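TEXTILE CARE AND HOUSEHOLD FIBERS
Unit 5: Knitted Goods, Pile Fabrics and Their Care
Course handout

Department of Home and Consumer Studies
Instructor: Oona Heiskanen
Laboratory supervisor: Adalberto Lacerda
Revised Aug 20, 2018

Purpose of this unit

Unit 5 deals with fabrics made from loops of yarn and with fabrics that carry a raised surface. Students should already be familiar with the classes of fiber from Unit 2 and with plain, twill and satin weaves from Unit 4. The reading for this unit is chapters 8 and 9 of the course reader. Students who joined the course late should obtain the Unit 4 swatch sheet from the laboratory before attempting the exercises.

5.1 Knits and wovens compared

A woven fabric is made of two sets of yarn that cross at right angles. The yarns lie nearly straight, and the fabric stretches little along the warp or the weft unless an elastic yarn has been used. It stretches more on the diagonal, or bias.

A knitted fabric is made of yarn bent into loops, each loop drawn through another. When the fabric is pulled, the loops change shape before the yarn itself is placed under any strain. This accounts for the stretch of a sock or sweater made from a fiber that has very little stretch of its own, such as cotton.

The loops also hold air. A knit is therefore warm in still conditions and much less so in wind, which passes easily through the gaps. A thin woven layer worn over a knit will often do more for warmth than a second knit.

5.2 Weft knits

In a weft knit, the yarn travels across the width of the fabric. All hand knitting is weft knitting. The following structures will be examined in the laboratory.

Jersey. Smooth on the face, with small bars on the back. It curls at cut edges and will ladder if a loop is broken.

Rib. Columns of face loops alternate with columns of back loops. Rib stretches well across its width and lies flat when cut. It is used for cuffs, collars and the tops of socks.

Purl. Rows of face and back loops alternate. The fabric stretches well in its length and looks the same on both sides.

Interlock. Two rib structures locked together. It is heavier and steadier than jersey and does not curl.

5.3 Warp knits

In a warp knit, many yarns run along the length of the fabric and each forms loops with its neighbors. Tricot and raschel are the common types. Warp knits resist laddering and hold their shape better than most weft knits. They are found in linings, sportswear, net curtains and some blankets.

5.4 Pile and brushed surfaces

The words "fuzzy," "fluffy" and "fleecy" are used loosely in stores. For this course, students are expected to name the way in which the surface was produced.

Brushed fabrics are passed over wire rollers that lift fiber ends out of the yarn. Flannel is a woven example. Brushing weakens the yarn slightly, and heavily brushed goods wear thin at points of rubbing.

Cut pile fabrics have extra yarns that stand up from the base and are trimmed. Velvet and velour belong to this group.

Loop pile fabrics keep the extra yarn uncut. Terry toweling is the usual example.

Novelty yarn fabrics owe their surface to the yarn. Chenille yarn carries a short pile along its whole length, so that even a plain knit will appear thick and soft. Loss of pile from the core of the yarn is the chief fault of chenille, and it is made worse by rough washing.

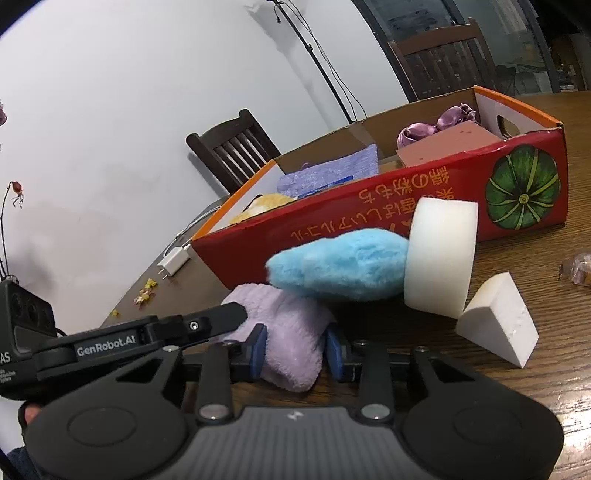
5.5 Laundering

Care labels should be followed where they are present. Where the label is missing, the fiber should be identified first by the methods given in Unit 2, and the mildest suitable treatment chosen.

Wool knits without a shrink-resistant finish should be washed by hand in cool water with little movement. Heat, moisture and rubbing together cause the scales of the fiber to lock, and the resulting felting cannot be reversed. Water should be pressed out in a towel. Wringing pulls the loops out of shape.

Cotton knits will withstand a setting of 105 degrees Fahrenheit without difficulty. Most shrinkage in cotton jersey is the release of tension put into the fabric at the mill. It appears mainly in the length, and the greater part of it takes place in the first few washes.

Acrylic and polyester pile fabrics should be turned inside out before washing. They should be dried on low heat. Acrylic in particular may stretch permanently if it is handled while hot, and it should be left to cool before folding. Fabric softener should be used sparingly on toweling, as the coating it leaves reduces absorbency.

5.6 Storage

Knitted garments should be folded. The weight of a garment on a hanger will lengthen it and mark the shoulders. Pile fabrics should be stored without heavy goods on top of them. Wool must be clean before it is put away, as moth larvae feed more readily on soiled areas.

5.7 Laboratory exercise

Students will work in pairs. Each pair will receive a set of knit swatches cut to a length of 100 millimeters.

1. Measure the length and width of each swatch and enter the figures on the record sheet.
2. Stretch each swatch gently across its width, hold for 5 seconds, release and measure again.
3. Wash the swatches by the method assigned to your pair.
4. Dry flat, leave overnight and measure once more.
5. Work out the change in length and width as a percentage of the first measurement.

Record sheets are to be handed to Mr. Lacerda at the start of the following laboratory session. Sheets without the fiber content filled in will be returned.

5.8 Questions for seminar

Why does a rib cuff recover its shape better than a jersey cuff made of the same yarn?

A customer complains that a chenille sweater has bald patches under the arms. What would you ask before deciding whether the fault lies with the maker or with the wearer?

Seminar groups will be led by Tyyne Mäkelä and Uriel Yáñez. Group lists are posted outside Room 399.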